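Cell inspection checklist: tabletop gripper station, light parts
Site: Drilora, Bay 26
Checked by: Ashley Staniforth
Reviewed by: Emiliano Aguirre
Issue: June

Mark each item Pass, Fail or N/A. A Fail in Section 1 stops the inspection until it is cleared. Comments go under the item they belong to.

Section 1. Guarding and stops

1.1 Emergency stop reachable from the operator's chair without leaning over the work surface.
Pass.

1.2 Emergency stop tested with the arm moving at reduced speed.
Pass. Arm held position, fingers stayed closed on the part.

1.3 Reach boundary marked on the floor and legible.
Fail, cleared same shift. Tape had lifted at the rear corner. Replaced and rechecked by E.A.

1.4 Risk assessment 919 posted at the station, current revision.
Pass.

Section 2. Gripper

2.1 Finger mounting screws tight, witness marks lined up.
Pass.

2.2 Contact pads seated, ridges not worn flat or torn.
Pass. Pads to be replaced at the next service regardless of condition.

2.3 Grip force set for the part in use. The Pravov default is too high for thin wooden pieces and must not be left loaded.
Pass. Job 342 loaded and force value matches the job sheet.

2.4 Fingers contact opposite sides of the part. Neighbouring parts are not clamped with it.
Pass. Clearance to the next tile is small. See comment after 2.5.

2.5 Wrist camera cable clear of all joints through full wrist rotation.
Pass. One cable tie added.
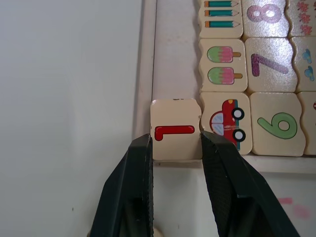 Item 2.4. Tile "1" gripped at the edge of the tray, right finger in the gap beside the car tile.

Comment (A.S.): The gap at this position leaves little room for finger placement error. If tray location is changed, repeat 2.4 at reduced speed before returning to normal speed. Do not widen the finger opening to compensate.

Section 3. Work surface and parts

3.1 Tray located against its stops and does not shift when pushed by hand.
Pass.

3.2 Parts free of splinters and lifting print. Small surface marks are acceptable if clear of the gripped sides.
Pass. Nick on the top edge of tile "1" noted. Accepted.

3.3 Glare from glossy print does not affect part detection.
N/A for grip check. Gloss reflections are visible on the "7" and "8" tiles. Refer to the Carrasco lighting procedure before the detection check is signed.

3.4 Surface and tray wiped down at end of shift.
Fail. Faint pink smudges on the white surface below the tray ledge. Clean and recheck.

Section 4. Records

4.1 Controller fault log exported and filed under 2649.
Pass.

4.2 Operator training current for everyone on the roster.
Pass, one refresher due before the next inspection.

Open items: 3.3, 3.4. The station may run at reduced speed with both open. Normal speed requires E. Aguirre's initials beside each.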